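Picket Line Safety Walk-Through: Nornton Hospital Nurses
Checked by Achilleas Lazaridis, safety steward, 2/10/18

What a turnout! I walked the whole line before the morning shift change and again after lunch, and I'm so pleased with how this crew is looking after each other. Comments are under each item, so please read them before you sign up for a slot.

1. Sidewalk clear for the public – OK
Everyone kept a lane open by the main doors (strollers and wheelchairs got through fine). Lovely work.

2. Ambulance entrance open at all times – OK
Two rigs came in while I stood there and the line parted right away. Keep at least 20 feet back from the ramp.

3. Sign handles – FIX
Found 7 with splinters or loose staples. Tape is in the blue tote at the Deligiannis Street table.

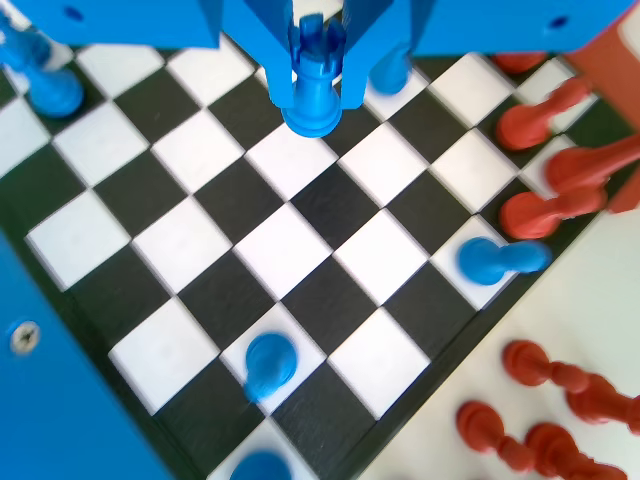
WARMTH AND FIRST AID

4. Burn barrel – FIX
It has to sit 8 feet or more from the tent. We moved it, but the wind pushes the tent wall out, so look again every hour. Extinguisher is charged and tagged.

5. First aid kit – OK
Full, and then some! You'd expect that from nurses. Hand warmers are running low.

6. Hot drinks – OK
Wineo Bakery sent over coffee urns with good tight lids. Set them on the ground if the folding table wobbles.

7. Ice – FIX
The curb by Floreck Parking is slick until the sun gets there. Salt at the start of each shift, please, and once more after dark.

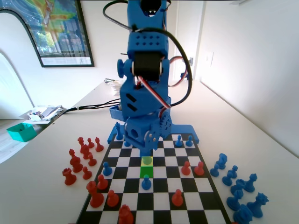 Can I picket right after a night shift?
Please go home and sleep first. Your slot will be held, and the line captain can move you to the afternoon with a quick text.

8. Traffic vests – OK, mostly
We have 65 and handed out nearly all of them. Anyone within reach of the road wears one, including visitors who only stop for a minute. Turn them in at the tent, dry if you can manage it.

9. Shift captains and phone list – OK
The list is posted inside the tent flap. I called every number on it and every captain picked up – fantastic!

Next walk-through is Monday before the first shift. If you see a problem before then, tell your captain and write it on the sheet.

Related
Contract talks: where we stand on staffing
How to request strike fund help
August rally recap
Rides and parking for the line

We use cookies to remember your settings. Accept | Learn more

Contact the Nornton nurses' office | Back to top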